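Cliremberg Tabletop Display Booth, White with Gray Sides
Item 2054-W — Play and Display Furnishings

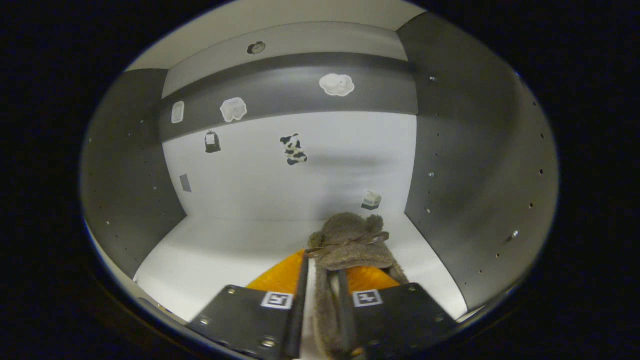 Cliremberg booth, interior, with wall stickers and plush toy.

Product Overview

The Cliremberg Tabletop Display Booth is a small enclosed booth intended for schools, toy libraries, museum shops and family waiting areas. It provides a plain, light background for soft toys, puppets and other small objects that would otherwise be lost on a crowded shelf. The back wall, floor and ceiling are white, and the two side walls are gray. A broad dark-gray band crosses the upper part of the back wall from one side to the other, leaving a white strip above it and a larger white area below.

The booth is supplied by Palach to institutional customers and is sold as a single item. Toys are not included.

Wall Surface and Stickers

The inside walls accept small removable stickers. Customers may use their own or order the Jikex sticker sheet separately. Stickers should be pressed on by hand, starting from the center, and lifted slowly from one corner when they are to be changed. Paint, chalk and permanent markers should not be used on any inside surface. Marks that remain after a sticker has been lifted can be removed with a damp cloth and mild soap.

Large stickers tend to draw attention away from the object on display. Small ones, placed with open wall between them, are recommended for most settings.

Suitable Contents

Plush figures are the most frequent use. Brown, tan and gray-brown toys with long or shaggy fur stand out well against the white wall, and lighter highlights in the fur remain easy to see. White and cream toys are better placed near one of the gray side walls.

Long-bodied toys that do not stand on their own may be seated in a back corner of the booth. Where a toy has a ribbon or strap at the neck, the ribbon should be checked before the toy is given to children and removed if loose. The booth is not intended for food, live plants or candles.

Care of Plush Toys on Display

Long fur becomes matted with handling. It should be brushed with a soft, dry brush in the direction of the pile before the toy is returned to the booth. Toys that are handled daily should be washed according to their own labels and dried fully — damp fur will mark the white floor.

Cleaning the Booth

Dust the ceiling and back wall first, then the sides, then the floor. Wipe with a soft cloth. Do not use scouring powder or a rough sponge on the dark-gray band, where scratches show most clearly.

Ordering Information

Item number: 2054-W
Sold as: one booth
Price: $99
Sticker sheet (Jikex): $6
Replacement floor panel: item 91-F, price on request

Orders from schools and public bodies may be placed by purchase order. Delivery is made through Domínguez to a ground-floor entrance only. Damage must be reported before the booth is put into use.

Questions about large orders should be addressed to Hipólito Fuentealba, Institutional Sales. Questions about spare panels and care should be addressed to Fabian Wyss, Product Support.

Page last revised July 20, 2026.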